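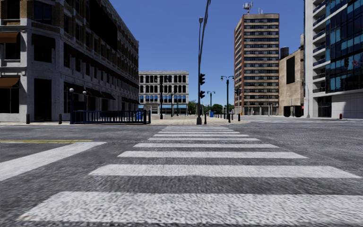

Ticket 1147: Sweeper stops at pavement joints and shadow edges (Brorbridge map)

Status: open, workaround available
Product: Adilik planner on the Laryea sidewalk sweeper, simulation only
Opened by: Iten, applications desk
Severity: medium

Summary
We're trying to find out if Laryea can take over the morning sweep in front of shops, the job that usually falls to whoever opens up. The open stretches look great! It holds a clean line and slows down nicely for bollards and poles. What stops it is the ground. Adilik marks dark lines in the concrete as drop-offs, and the sweeper parks itself in front of them.

Steps to reproduce
1. Load Brorbridge, daytime lighting, no pedestrians, no traffic.
2. Start a sweep job along a building front with the brush down.
3. Let it reach a diagonal expansion joint, or paving with one of the bigger cracks.
4. Watch the cost layer. The joint goes solid red and the job ends with "edge ahead".

Expected: the sweeper rolls over a flat joint and keeps going.
Result: stopped in 6 of 15 runs. Coverage on the runs that finished was 92 percent, which made us very happy.

Log, first pass
Clean restart, same result. Swapped the brush profile, no change. Turned off the curb detector and the stops went away, but then it would cheerfully drive off a real curb, so that went straight back on.
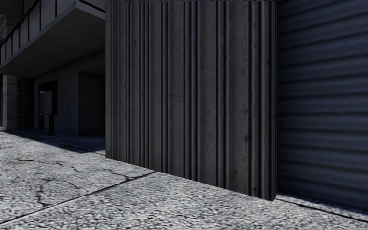
Second pass was along walls only. The planner likes a flat facade and gets fussy with ribbed cladding. Where vertical ridges sit close together it keeps re-fitting the wall and the sweeper wobbles a few inches in and out. No collisions, and it does recover, but it leaves a wavy strip unswept at the foot of the wall. Roller shutters were fine. Shade under a balcony was half fine: it went in happily and then refused to cross the shadow boundary on the way out. I've split the wobble into its own ticket so this one stays about the ground.

Third pass, with the height check on
Set ground.min_drop to 15 mm so a dark line needs some depth behind it before it counts as an edge. Big improvement. Joints and hairline cracks are now ignored and curbs are still respected.

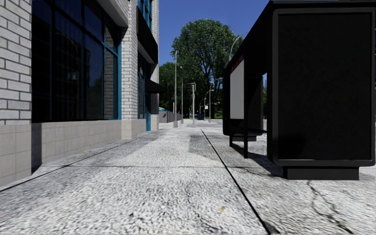

Bus shelters are the last holdout. The bench is low, the supports throw angled shadows over the walkway, and with a joint nearby Adilik sees one large obstacle and asks for a detour it can't find. Lowering shadow weight by half got us past on the second try. I'd love a proper fix, as litter does tend to collect under benches and a shopkeeper with a broom would just reach in.

Workaround for now
Set ground.min_drop to 15 mm, halve shadow weight, leave the curb detector on. Please don't copy these values to real hardware yet.

Still needed
Cost layer dumps from the failed runs (uploading tonight)
Someone on the planner side to confirm the default for min_drop
A rerun with wet ground

Can it do the chore yet? On plain sidewalk I'd say nearly, and I'm pretty excited about it. Around street furniture we still need the broom. Keeping this open until the rerun is in.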